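I've spent this week teaching a robot arm to pick bars out of a bin. People hear that and assume the hard part is the arm. The arm is great. The arm does exactly what I tell it, and that's where the trouble starts.

Some background for new followers. Podgate is our pick planner. It takes a depth cloud, guesses where the bars are, scores a pile of candidate grasps and sends the winner down to the motion side. I wrote the scoring. I'd like to blame someone else for the scoring.

Default settings: 200 candidates per cycle. Most of them are garbage by design. You sample all over the place, throw out anything that puts a finger through a wall, and rank whatever survives.

On Sunday the ranker fell in love with the wall.

Every cycle, top grasp: a lovely long straight edge, great contact normals, score through the roof. It was the bottom of the sloping panel. From a geometry point of view, the seam where the panel meets the floor is the best bar in the bin. It's long, it's straight, and it has the decency to never roll over.

OK so mask out the bin, you say. We do mask out the bin. We have a very nice model of the bin. The model believes the bin is made of perfect planes and has never been hit by anything. 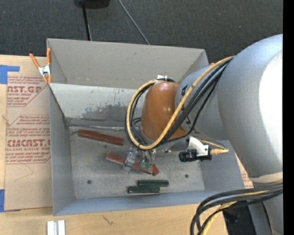

So the mask had a 3 mm margin, which is plenty for the bin in the model and nowhere near enough for the bin on the table. I bumped it to 10. The seam went away. So did any bar lying up against a wall, which the planner now considered to be architecture.

At this point a sensible person would go home. I opened the point cloud viewer.

The viewer is called Plerkia, and I have strong feelings about it. It's fast, it's free, and it resets the camera every time you load a new cloud. I counted my reloads from the log, for therapeutic reasons: 1,839 since December. Each one followed by the same little drag of the mouse to get back to where I was.

What the clouds showed, once I'd dragged my way back to them: the metallic floor is a terrible thing to measure depth on. Points float above it, points sink below it, and the plane fit splits the difference and comes out tilted. The tilt is tiny at the center and just big enough at the edges to leave a ridge poking out of the mask.

So the margin was never the problem. I was fitting the floor plane fresh every single cycle, from the worst surface in the building, and trusting it completely.

Fix: fit the floor once at calibration, average over a lot of clouds, store it, and only refit if the bin pose moves. Margin back down to 3. Wall bars are bars again. The diff is eleven lines, and four of those are a comment apologizing to whoever reads it next (me).

Second fix, smaller: grasps now lose points if the "object" under the fingers is longer than any bar in the parts list. I can't believe this wasn't in there. The planner was prepared to pick up something the full length of the bin and had no follow-up questions.

Still open: two bars lying side by side. Segmentation likes to merge them into one wide bar, and the grasp goes to the center of that, straight down the gap. Technically it's a very well-centered grasp.

Someone is going to reply "just use a learned segmenter." We have one, it's called Tuvex, and it's good. It also once labeled a stretch of cable as a bar with total confidence, so it and the ranker have a lot in common and I'm keeping them apart for now.

Motion side is still on Mạch, no complaints there. Yes, there's a dot under the a. Yes, our build script used to choke on it. That's a separate thread and I need to be in a better mood to write it.

Tomorrow: splitting merged bars by color before geometry, which only helps when the neighbors are different colors. I'm aware. Let me have this.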